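The Genaseo ferry terminal got its new ticket kiosk in January, and I was first in line, so excited I'd left my gloves on the bus. Nineteen years I'd been buying tickets from the old one, with its row of grey buttons and that lovely clunk!

The screen lit up and asked where I was going. I pressed Usness. It asked whether I meant Usness Harbour, Usness Upper or a place called Trultonska, and offered me a map in every colour going. 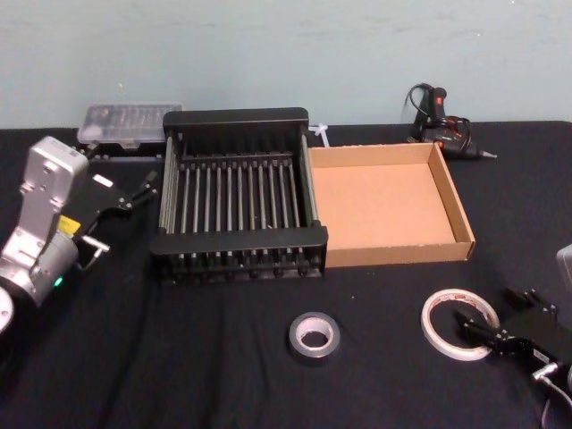 I picked Trultonska. I'd never heard of it! The kiosk seemed delighted (there was a little chime) and the price came up as 305, then dropped to 225 when I touched the picture of a suitcase. I touched it again to see what else it could do. Window seat. Soup. A blanket, in my favourite green.

"Are you all right there?" called the woman behind me.

"I'm going to Trultonska," I said, and out came the ticket, still warm, and I ran for the boat with my bare hands in my pockets.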